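Arkusbridge Football Club
Kit Care at Home: Guidance for Players and Families
Updated 8/5/24

The club issues each registered player with a match shirt, shorts, socks and a training top. The following guidance applies to all Papadakis kit supplied for the new season.

Washing
Turn shirts inside out before washing so that the printed numbers do not rub against the drum. Wash in cool water with a mild detergent. Fabric softener should not be used on match shirts – it coats the fibers and leaves them slow to dry.

Mud and grass
Allow mud to dry fully, then brush it off outdoors. Grass stains should be treated with a paste of baking soda and water, left for 5 minutes and rinsed before the shirt goes into the machine.

Cleats
Remove the laces and insoles after every match. Pack the toes with newspaper and replace it once it feels damp. Cleats must not be placed on a radiator or in a dryer. Studs should be checked by hand before each game and tightened where necessary.

Goalkeeper gloves
Rinse the palms in lukewarm water, press out the excess and hang the gloves in the shade. Do not wring them.

Lost or damaged items
Replacement kit is ordered through the Jokia desk at the Vidum Road ground. Please quote the player's shirt size and squad number.

Match shirts should be dried on a hanger, away from direct sun, and stored folded with the crest facing inward. Heavier items that families wear on the touchline need different treatment. A cable-knit sweater, such as the cream one spread out on the bed, should be dried flat on a towel and kept in a drawer – a hanger will stretch the shoulders. 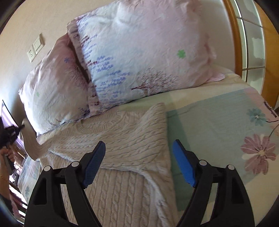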